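OSSKA NEWSLETTER, AUGUST

Home kitchens: where we are

Quick one this month, everybody is out collecting. The home set (project name Stustesine, yes it stuck) now stands at 2,097 kept episodes. 866 of those are new since the last newsletter. More than we hoped for. Storage is filling up faster than we like, so please upload the same day and clear your cards once the check mark shows up. Not before!

Biggest change: we're out of the mock kitchen for good. Real homes only from here on. Small rooms, tile, cords on the floor, patterned blankets, whatever people have on the table. Asnakech Chala has been going through the early batches and the grasps from the mock kitchen all look alike. Same gray mat, same height, same four objects. The policy learned the mat. So, more mess please.

Two jobs from one kitchen, chopsticks and forks at the table, then the mop:

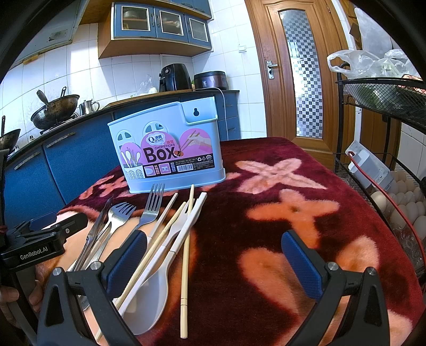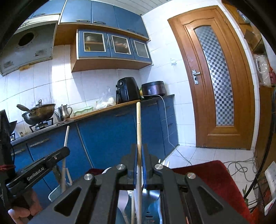 What we still need

Thin things. Chopsticks, wood and plastic both, picked out of a pile and not laid out one by one. Leave them crossed. Forks facing any which way. If a spoon slides off when you go in for something else, keep recording, thats a good episode.

Long handles. Mops, brooms, poles. People grab these at one height every time, so move the grip up and down between takes. Close the fingers fully before you lift. Asnakech flagged a bunch of mop takes from the Mikkelsen apartments where the lift starts with the fingers still half open, and those had to go.

Failed grasps. Keep them. Tag as miss, don't delete, don't redo it on top of the same take.

Length. 60 seconds max per episode. Longer ones get cut by the script and the script is dumb about where it cuts.

Two hands

If you run 2 grippers, start both recordings before you touch anything and hold still for a beat so the streams line up. Left and right labels got swapped in one batch from Osell. Fixed now but it ate a whole afternoon. Check your labels.

Notes field

Short is fine. Room, surface, task, which hand. "Kitchen, blanket on table, chopstick to box, right" is plenty. Please stop writing "same as before", the person reading it has no idea what before was. Also spell out the object, "stick" could be a chopstick or a mop handle and we have both now.

Next up

Bathrooms and entryways, if the homes agree. Sign-up sheet is in the usual folder, homes that already did kitchens get asked first. Spare finger pads are in teh second drawer by the charging shelf, take a set and write your name down. Questions to Asnakech, mornings are best.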